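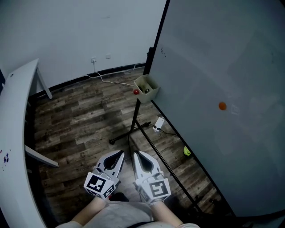

Photo: Dretow

Six millimeters of slip and a robot that pressed too hard

Bouchra Benkirane runs data collection at Dretow, a small company that trains robot arms to pick up and put away loose objects. The training data comes from people. They hold a pair of grippers, one in each hand, and do the task themselves while the position of each gripper is recorded. The arms later learn from those recordings.

In May one of those arms, installed at the Kasterby test site, drove its gripper down into a table and kept pushing until an operator hit the stop button. The jaw broke and a piece of it landed on the floor on the operator's side of the safety line. The operator was not hurt. I spoke to Benkirane about what had happened and what has been changed.

"The first thing people said was that the arm was faulty," she said. "That was my guess too. We had it checked and the arm was fine. It went where it was told to go. It was told to go to a place inside the table."

It took her team some time to find out why. Each handheld gripper carries a block printed with black-and-white markers, and the software uses the markers to work out where the gripper is. The block is held on by a screw and a small clip. On one right-hand gripper the clip had cracked. The block could slide along the gripper body, and by the time it was measured it was sitting six millimeters from where it should have been.

"You would not notice it by eye," Benkirane said. "I had that gripper in my own hands that week. It opened, it closed, the tracking light was green. The software can see the markers perfectly well. It has no idea the block has moved."

The result was a set of recordings in which the right hand seemed to reach lower than it really did. Dretow had 2,000 recordings for the task, which involves picking up small balls and putting them in a container. The team went through them and pulled 300 that had been made with the damaged gripper. Some were good, from before the clip gave way, but there was no sure way to tell which.

"We threw out all 300," she said. "There was an argument about it. Two of my colleagues wanted to correct the numbers and keep them. But the block was sliding back and forth, so there isn't one number to correct by."

I asked why the bad recordings had not been caught by the usual review. She said the reviewers look at video. They check that the ball was picked up and that the person's hands stay in view. In the video everything was right. The person was picking up a real ball with a real gripper, and the recorded position was a separate file that got a quick automatic check for gaps and jumps. A steady offset passes that check.

There was a second failure, and Benkirane brought it up herself. The arm at Kasterby should have stopped when it met the table. Its force limit had been raised for an earlier job, a drawer that stuck, and had not been put back.

"So the data was wrong and the limit was wrong," she said. "With the right limit it taps the table, stops, and somebody writes a ticket. I think about the limit more than I think about the clip. Clips are going to break."

The clip has been replaced by a metal one from a supplier called Olier. Every session now starts and ends with both grippers being set in a fixed holder on the bench, and if the tracked position does not match the holder, the session is not uploaded. The force limit is loaded fresh at the start of each job and can't be carried over. The safety line at Kasterby has been moved back, and there is a clear screen between the arm and the operator's chair.

The model was trained again without the bad recordings. In 60 test runs it did not touch the table. Benkirane was careful about that figure. All of the runs used the same table at the same height, and she wants to see it on the uneven benches at the Mughal site before anyone calls the matter closed.

She has asked the people who do the recording to report anything that feels loose. One of them told her afterward that the block had been clicking for days. "He thought it was supposed to do that," she said. "We never told him what it was for. Now we do that on the first morning."

Search this site
Enter keywords Go

Contact us | © 2021 All rights reserved | Back to top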